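Cómo averiguar de qué año es un local viejo de tu barrio

Me lo preguntan mucho por correo, así que lo dejo escrito de una vez. Va rápido, que escribo en la pausa de comer.

Caso real: el bar Bellano, en la esquina de siempre. En el toldo pone una fecha, en la servilleta otra y el dueño te cuenta una tercera. Ninguna era buena. Tardé 7 tardes en sacarlo, con lo que sé ahora serían dos.

Lo que hace falta: dirección exacta, libreta, lápiz (en el archivo no dejan boli), paciencia.

Paso 1. La numeración antigua.
Ojo con esto. Las calles se renumeran. El Bellano está hoy en el 100 y antes era otro número, y me pasé una tarde entera mirando la ficha de la mercería Golob, que no tenía nada que ver. Pedid la tabla de equivalencias en el mostrador. No siempre la ofrecen, hay que pedirla.

Paso 2. Licencia de apertura.
Se busca por calle, nunca por nombre del negocio. Los nombres cambian cada dos por tres. La mía estaba en la caja 391, mal archivada, entre licencias de vados. Apuntad siempre el número de caja aunque no haya nada dentro, así no la pedís dos veces.

Paso 3. Guías comerciales y anuncios.
Hemeroteca. Buscad por dirección y por ramo: "vinos y comidas", "ultramarinos", "despacho de vinos". La palabra bar en papeles muy antiguos casi no sale. Si la guía trae un anuncio con dibujo de la fachada, fotocopia sin pensarlo.
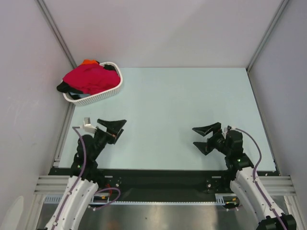

Paso 4. La fachada. Id por la mañana, con luz de lado, que saca el relieve de los rótulos tapados. Mirad el zócalo, los herrajes, las capas de pintura donde esté saltada. Los colores se apuntan con nombre concreto, nada de "rojo" a secas: rojo carmesí como la tela grande del cesto blanco, o naranja vivo como la que asoma detrás, y así luego lo podéis comparar con una postal o con lo que recuerde un vecino. En el Bellano debajo del verde había granate, y el granate salía en una postal coloreada. Cuidado, las postales coloreadas mienten, el color lo ponían en el taller a ojo. Vale como pista y ya.

Paso 5. Preguntar.
En la tienda de al lado antes que en el propio local. En la ferretería Umico me enseñaron una factura con el membrete antiguo del bar, en un cajón la tenian. Preguntad por obras, traspasos, cierres largos. Las fechas de la gente bailan, pero el orden de las cosas suele ser bueno.

Paso 6. Cruzarlo todo.
Una tabla a mano: fecha, fuente, qué dice exactamente. Edificio y negocio en columnas separadas!! Es el error de siempre. La casa puede ser muy anterior y el bar haber entrado décadas despues. Si solo hay una fuente, poned "según la licencia" o "según el anuncio" y punto.

Dónde guardarlo: yo lo subo a Grideneo, la página del barrio. Llevamos 569 fichas, casi todas de comercios. Se puede mandar la vuestra aunque esté a medias, mejor a medias que en un cajón.

Una cosa mas: el archivo cierra por inventario unos días en abril, llamad antes de ir.

Publicado el dom. 12 de junio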